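July 30, 2025 – Menora arm, hand teaching, bowl task

Started with the wrist offset check, then went straight to demonstrations. Target for this batch is 40 good ones of the bowl task, half guided by hand and half over the remote link. Session numbering carries on from 408.

Guided first. Gravity compensation was set too light and the elbow kept sagging when I let go, so the first few paths have a dip in the middle. Deleted those. Raised the payload value and the arm now stays where it is left. Gloves on for all contact near the fingers, same as before.

Start pose is set by bringing an open glove up to the fingertip and nudging from there. It takes longer than jogging from the pendant, but the recorded approach is smoother. 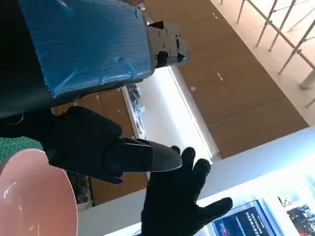
Jingyi Jiang thinks we should drop the guided half altogether, on the grounds that the policy never sees a hand at run time and the remote demonstrations are closer to what it will face. She would keep guiding for the start pose only.

Fair point for the wrist view. I still want both sets for one comparison on Masto before deciding – the joint traces from guiding are cleaner and we may want them without the video.

Remote link: lag was 81 ms at the start, fine for the reach, annoying for the grasp. Closing the logger preview helped a bit. Kept 19 remote demonstrations, will finish the rest after the gripper force limit is looked at.

To do: re-zero the gripper, tag guided and remote runs separately in the log, ask Zixuan Ye for the old payload file.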